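3/31/22
By Colette Le Goff and Delia Cozma

4.2 What the bench workers did with the time

Management at Pinlow expected the arm to give each bench worker back part of the shift. It did, and the shift promptly took it back. Before Kolla was installed, wiping down and sorting returned boards was a job people did while talking. Afterward it became a job people did while watching, and watching, as one of our interviewees put it, "is work with the good bit removed."

The log for July records 3,815 handling cycles. In 400 of these a worker stepped in, usually to nudge something a finger's width to the left. None of the nudges appear in the productivity figures, where the arm is credited with all 3,815.

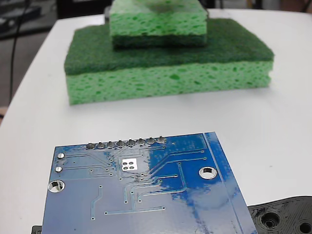 Figure 3. Circuit board and sponges on the white worktable.

Job titles moved faster than pay. Two cleaners became "cell attendants" and were given a binder of 50 pages, which they used mainly to prop open the door. Both told us they liked the arm well enough. What they missed was deciding the order of things: which board first, when to stop for coffee. The schedule now came from the software, and the software did not drink coffee.

We return in Section 5 to the matter of who gets blamed for a scratched board. The short answer is the attendant.

Related items
Imhof: second-year interviews
Night shifts at Curnatex
Kolla installation notes

Last updated 3/31/22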